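Reading the Wall: Labels and Visitors in the Exhibition Rurnumeo

Project report, Exhibition Practice, second year
Hussam Azar
Submitted 30/11/2022

1. Subject of the project

This report covers the wall labels I wrote for Rurnumeo, a group exhibition of drawing and printmaking at the Clarkier Gallery, and what visitors told me about them. The exhibition had nine works in two rooms. I did not choose the works. The selection was made by the gallery before I started, and my task was to write the labels, get them printed and mounted, and collect responses while the show was open.

I asked for this task. In the first year we spent a lot of time on how works are hung and lit and very little on the text beside them. At the same time, almost every exhibition review I read for class complained about the text, either that there was too much of it or that it was written for other curators. I wanted to see what visitors did with different kinds of label when the works stayed the same.

2. The exhibition

The title Rurnumeo comes from the largest piece in the show, a set of etchings by Psarras that follows an invented river from its source to a harbor. The plates were printed in a brown-black ink and hung in one long row in the first room. The other works in that room were charcoal drawings, most of them landscapes with few features.

The second room was smaller and darker. It held the woodcuts and a long paper scroll by Teson, which was laid in a low case and could only be read by walking along it. Teson's scroll has no images at all for much of its length, only faint ruled lines, and it was the work visitors asked the gallery staff about most often.

The gallery has one entrance, so everyone passed through the first room on the way to the second and again on the way out. This turned out to matter for the labels and I return to it in section 5.

3. The three versions

I wrote three versions of the label for each work.

Version A gave only the artist, title, year, technique and lender. This is the format the gallery normally uses.

Version B gave the same information and added a short paragraph on how the work was made. For the etchings I described the order in which the plates were bitten and why some lines look soft. For the scroll I described the paper and how the lines were ruled. I took this information from conversations with the artists and did not add any interpretation.

Version C gave the same information as A and added a short paragraph on what the work refers to. For the etchings this was the story of the river. For the scroll it was Teson's own statement, which I shortened and sent back to the artist for approval.

Each version was up for an equal part of the exhibition. The labels were the same size and typeface in all versions, with the extra paragraph below the basic information. In version A the lower part of the label was left blank. My supervisor pointed out that this looked unfinished, and I agree, but a smaller label would have changed more than one thing at a time.

Writing version C took much longer than I had planned. My first drafts used phrases such as "explores the boundary between" and "invites the viewer to reflect," and when I read them aloud in the seminar I could not say what they meant. I rewrote all of them with one rule, that every sentence should tell the reader something that could be wrong. "The river does not exist" can be wrong. "The work questions the idea of a river" can't really be.

4. Production

The labels were printed on matte card and mounted on foam board, which I cut by hand. The first set had uneven edges. I cut the second set with a new blade and a heavier steel ruler and they were acceptable from a normal viewing distance.

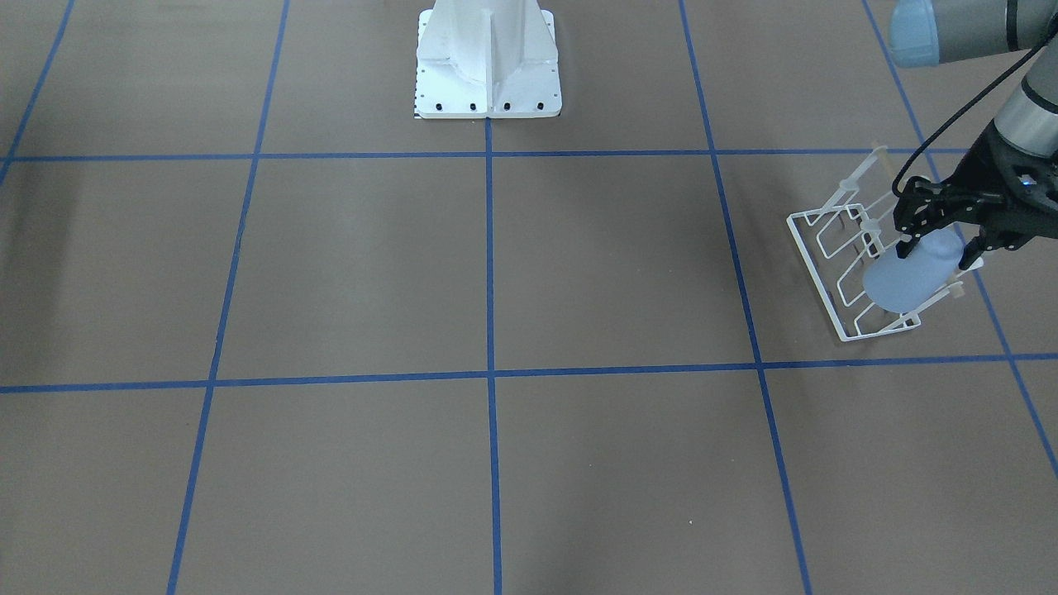

Blue tape lines on a gray surface, two views.

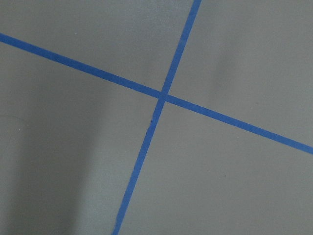
Label height was a longer discussion. The gallery's practice is to place the label to the right of the work with its center well below the center of the picture. For the etchings this was not possible, as the plates hung too close together. We put one label at the start of the row, and when versions B and C were up, people stood in front of it and blocked the first plate. I would now put a second copy of the label at the far end of the row.

For the scroll there was no wall nearby. The label was first placed on top of the case, where it reflected the ceiling lamp and could not be read by anyone tall. I moved it to a small slanted stand at the end where most people began walking. Some visitors started from the other end and read the label last, or not at all.

There was one error in print. In version B the technique for one of the woodcuts was given as linocut. The artist noticed it on the first day and I replaced the label the next morning. All labels had been proofread by two people, but we had both been checking spelling and neither of us had compared the text to the loan forms. The checklist in the appendix now has this as a separate step.

5. Responses

I left response cards on a shelf by the exit with a box next to them. The card asked which work the visitor remembered best, whether they had read the labels, and whether there was something they had wanted to know and did not find. There was also space for comments. At the end of the exhibition I had 48 usable cards. Cards that were blank or had only drawings on them were left out.

The number of cards is too small to say anything firm about one version against another, and people who fill in cards are probably people who read labels. I have therefore treated the answers as comments and have not made percentages from them.

With version A, the most common remark was that the labels were fine. Several visitors wrote that they liked being left alone with the works. The questions they did write down were nearly all about technique: how the lines in the etchings got so thin, whether the scroll was one sheet.

With version B these questions stopped, as I had hoped. In their place came questions about meaning, mostly about the scroll. One card said, "I now know how it was made and would like to know why." Another visitor wrote that the etching label had sent them back to look at the plates a second time on the way out. Because of the single entrance this was easy to do, and I saw other people do it as well when I was sitting in the first room.

Version C had the most mixed answers. Some visitors named the river story as the thing they remembered best, more than any single plate. Others wrote that they had made up their own place and were disappointed to be told about Psarras's. Nobody complained about the text for the scroll, but one visitor wrote that it was better than the scroll.

6. Conversations with the artists

I spoke with Psarras twice, once before the opening and once after it closed. Before the opening Psarras preferred version A and agreed to the others only as part of the project. Afterward the answer was the same for the story of the river, but the technical paragraph was welcome and Psarras has asked to use it in a later show. I have given permission.

Teson had no strong view on the labels and was more interested in which end people started from. I had not recorded this in any regular way and could only pass on what the gallery staff remembered. It would have been easy to note and I regret leaving it out of the plan.

7. What I would change

The versions should have been tested with a few readers before printing. I tested only version C, in the seminar, and everyone there was used to reading exhibition text.

The response card should have asked whether it was a first visit. At least a few people came back with friends, and they may have seen two versions without my knowing.

I would also separate the position of the label from its content. When I reread my notes, a good part of what I had written down under "text" was about where people had to stand in order to read it. A label that blocks the first etching has a problem that better sentences do not solve.

The gallery has decided to keep version B for its print shows and version A for everything else. The exhibition in February will be the first to use it. I have handed over the templates, the corrected texts and the cutting measurements, and the foam board that was left is in the gallery's storage room.

Appendix: proofreading checklist

Name of artist against loan form
Title against loan form
Year against loan form
Technique against loan form and against the work itself
Lender's wording as requested by the lender
Spelling and punctuation, second reader
Text approved by artist, where the artist is quoted or paraphrased
Printed label against final file
Label on the wall next to the correct work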